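Capsule wardrobe packing: does rolling really save space?
Forum: Carry-On Only > Packing and Gear

stiltonwalker
I've been reading packing blogs for a week and every one of them says to roll your clothes. Rolled shirts take up less room, rolled shirts don't wrinkle, the end. None of them shows a test. A shirt has the same amount of cotton in it whichever way you fold it, so where is the extra room supposed to come from? I have a trip to Tavcombe in September with one small backpack and I'd like to hear from people who have tried both ways and aren't selling a packing course.

Savita Bhardwaj
I've rolled for years and I do fit more in. Think about the corners of a backpack. Flat folded stacks leave dead space around the edges and rolls can be jammed into it. In a square suitcase I'd guess there's less of a difference.

mutholm_dad
Same shirt, same volume. What rolling does is squeeze air out, and you can do that by kneeling on a folded stack. I knelt on mine for the last family trip and the zipper closed fine.

Savita Bhardwaj
And what did the shirts look like when you got there?

mutholm_dad
Like shirts somebody knelt on. I was at the beach, I didn't care.

Colm Mac Mathúna
The wrinkle claim is the one that bothers me. A tight roll gives you a bunch of small creases all over, and a fold gives you a few hard ones in known places. I can iron a hard crease out in 2 minutes. The all-over rumpled look needs the whole shirt done. For button-downs I fold, always, with the collar on the outside of the stack. For tees I don't think it matters and I don't believe anybody who says they can tell.

bisht_and_bags
I can tell. Thick tees come out fine, thin ones look slept in. It depends on the fabric a lot more than the method, and that's why you see people swearing by opposite things. They own different shirts.

stiltonwalker
OK, that at least makes sense. What about printed tees? Half of mine have something on the front.

bisht_and_bags
Print side in, if the print is the thick rubbery kind. I had an old Mutholm race shirt where the logo cracked right along the fold line. Could have been the dryer, though. I wouldn't swear to it.

Colm Mac Mathúna
It was the dryer.

Archana Nautiyal
Can I put in a word against packing cubes while we're at it? I bought a set for $50 and they're one more layer of fabric inside a bag that's already too small. They keep things tidy, sure. They don't "compress" anything, whatever the label says. I went back to two grocery bags.

Savita Bhardwaj
The ones with the second zipper do compress! I have one and it's noticeably flatter. Heavier too, I'll give you that.

Archana Nautiyal
Flatter or just fatter in the middle? Mine turned into a football and then nothing would sit next to it.

Muthu Pai
I was a roller until last year and now I mix. Pants folded flat along the back panel, sweaters folded once on top of that, tees and underwear rolled into whatever is left. Socks in shoes. I think most of the arguments about this come from people wanting one rule for everything in the bag.

One thing I would say is that a lazy roll is worse than no roll. If the sleeves aren't tucked in first, you get a long lumpy thing with a cuff poking out and it comes undone as soon as you pull something out from under it. Fold the sleeves to the middle, fold the shirt in half the long way, smooth it, roll from the hem up. Black tee, flat and then not:
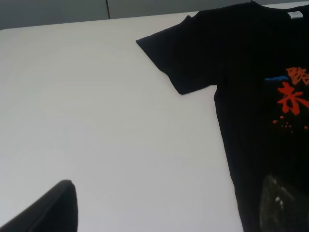
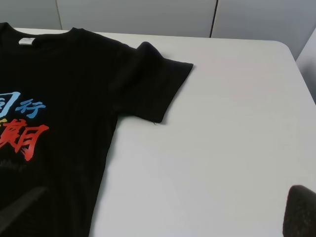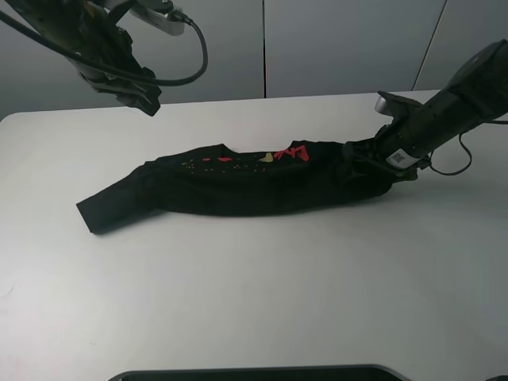
Last one: bunched up with a sleeve still sticking out

mutholm_dad
That last one is how all of mine look and they get there just the same.

Colm Mac Mathúna
Muthu, you say hem up, but if you start at the collar you don't stretch the neckline. I've never seen a good reason for doing it the other way.

Muthu Pai
With the hem up, you can turn the bottom few inches inside out first and flip that over the finished roll to lock it. Try it once with a heavy tee. If it still falls apart I'll take your side.

Colm Mac Mathúna
Tried it with 3 shirts. Two held. The thin one sprang open, and the lock left a ridge around the waist I could see from across the room. Still folding.

stiltonwalker
So the answer is roll the thick tees, fold the rest, skip the cubes, and the blogs were guessing. I'm going to pack the backpack both ways this weekend and see which one closes. Does anyone have an opinion on jeans, or is that a separate fight?

Archana Nautiyal
Wear the jeans.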